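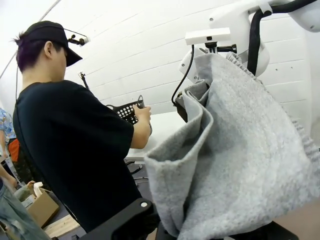 Figure 1. Blanket handling at the Iditz cell, with the operator holding a handheld controller and a gripper closed on the fabric.

Progress report to Trusmont, equipment line
November 19, 2021
Prepared by Alois Fuchs

Spending is on plan for the period. The white arms are in service and no further arms are requested. The open items are grippers, cabling and head-mounted cameras.

Grippers. The parallel fingers hold felt and fleece at a fold but slip on flat single layers. Eberhard quoted 12 replacement finger sets at a unit price of $94, total $1,128 before a $3 handling fee, or $1131. Delivery is six weeks from order. We recommend placing the order now from the consumables line.

Cabling. Cables at the Iditz cell still run loose on the floor under the table. Floor channel and strain relief were left out of the original budget. Zalgate will price both together with the second controller.

Cameras. The cap bracket is adequate for short sessions. Operators report neck strain in sessions of up to 18 minutes, and a lighter bracket should be tested before more units are bought.

Decision needed: release of the finger order. The camera purchase can wait until February.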